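The Sticker Price Is the Small Part
What I learned budgeting for one outdoor delivery robot
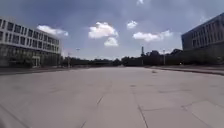 I went into this thinking I was shopping for a robot. I came out with a spreadsheet 34 rows long, and the robot is row one.

The job sounded easy enough. Our office park in Skidby wanted something on wheels to run mail and small parcels between buildings, a trip of 256 yards door to door. How hard could that be? So I called Faseo, and then Carkis, and both sales teams were lovely and both sent me quotes that left out nearly everything I ended up paying for!

Take the doors. A robot that can cross open paving all day still needs somebody (or something) to let it in. Powered openers went straight onto the list. Then the charging dock, which wants its own circuit and a bit of roof over it. Then the support plan - Carkis bills $700 a month for theirs, and Faseo folds it into the lease, so you can't compare the two until you've stretched both out over three years. Do that first. I did it last and had to redo everything.

Paving joints got their own line too. Small wheels hate a lip, and I spent one very happy morning out there with a ruler, looking like I'd lost an earring. Ask each vendor for the tallest edge their machine will climb with a full load, and get it in writing.

My favorite surprise was Zelenák, a little outfit that only does rentals. They'll let you have a machine for 19 days before you sign anything, and I wish I'd started there. We've booked ours for November, on purpose, when the leaves are down and the mornings are dark. If it copes with that, I'll go and ask for the money.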